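Clandeck Desktop Service Kit
Teaching set for robot clubs and college project groups

The Clandeck kit gives a student team a real job to automate: the inside of an ordinary desktop computer. It was drawn up by Valdemar Nørgaard and Steinar Mikkelsen for the Hatness robotics class and is now sold to other schools and clubs.

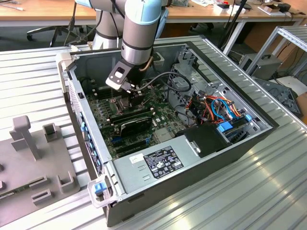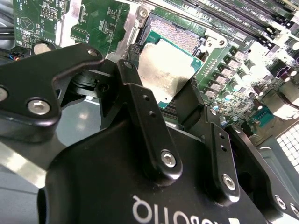
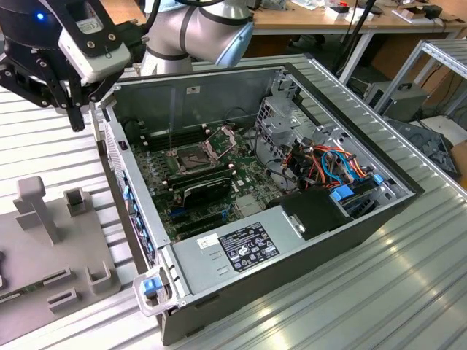
Processor work on an open tower, with the case lying on its side.

What the kit covers

The main exercise is the processor. Students teach the arm to approach the socket, hold the chip by its edges and line it up above the pins. Memory modules and expansion cards follow once the team can do this at low speed. Cable work is left out of the first course and comes in the extension pack.

What you receive

Fixture plate with post and holders, 3D-printed, ready to fix to a slatted table
Print files for the plate, so that broken holders can be replaced
Used desktop tower, tested before dispatch
4 scrap processors for practice
2 spare motherboards of the same type as the one fitted
Printed workbook and teacher's notes

The arm, gripper and table are not included. The workbook was written with a two-finger gripper in mind. Teams with a different gripper will need to adjust the grip widths in chapter 2.

Space and supervision

The table should be at least 700 mm deep, with the tower placed where the arm can reach both the socket and the fixture plate. Disconnect the tower from the mains before opening it and leave it disconnected for the whole session. The power supply housing must stay closed. An adult who knows the stop button should be within reach of it whenever the arm is moving.

Bent socket pins are the most common damage. They are not covered by the guarantee, but spare boards can be ordered singly.

Use in competitions

The Arriaga schools' round uses the processor exercise as its set task. Teams of four get one practice run and one marked run, and the judges look at placement, handling and how the team deals with a failed grip. Mark sheets are at the back of the workbook. Entries for the next round close in May.

From a customer

"We had the plate fixed down and the first program running in one afternoon. Getting the chip square to the socket took the group a good deal longer. I would order extra boards with the kit." Primo Rizzi, Mindia Robot Club

Ordering

Kits are made up to order. Schools may pay by invoice. For spare parts, please give the board type written on the lid of your kit box. Questions about the workbook go to Ragnvald Isaksson at the Clandeck office.

Page last changed 23/02/2021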